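Can a Robot Set Out a Snack? Kitchen Chores and Two-Armed Machines
Project report, Nenthorpe College, Introduction to Automation 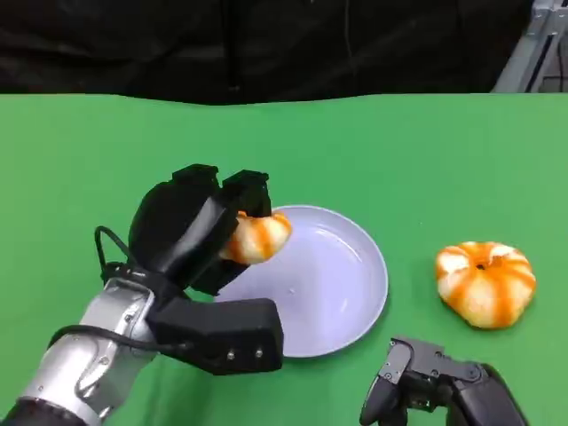
Figure 1. A peeled mandarin in the left gripper, over the rim of the plate, with the second one on the table.

When our group picked this topic in October, we thought fruit would be the easy part. We had read plenty of cheerful articles about machines that fold towels and load dishwashers, and moving a mandarin to a plate sounded like a nice gentle way to begin. We were a little too confident, as our results will show!

Our question was whether a two-armed machine can do a small kitchen chore well enough that a person would be glad to hand it over. We chose peeled mandarins on purpose. A peeled one is soft and slippery, no two are quite the same shape, and the fingers have to close enough to hold it without squeezing juice everywhere. The fruit in Figure 1 looks slightly squashed, and we marked that kind of thing on our score sheet as "would still eat."

We planned 600 tries, 300 with each arm, using the Punau control program and a task list we borrowed (with thanks) from the Cronin lab course. A try counted as good if the mandarin ended up on the plate in one piece. Of the 300 tries with the left arm, 17 ended with fruit too damaged to serve. The right arm tries are still being scored, so please treat this as half an answer.

Our feeling so far is that the machine is patient and pretty careful, but slow - any of us could have set out the whole snack while it was lining up. For a cafeteria like Gonero, where the same plate is filled all morning, that might be fine. At home, where somebody also has to peel the fruit and wipe the table, we think the chore still belongs to people for now.

Next we would like to try softer finger pads and a bowl in place of the plate.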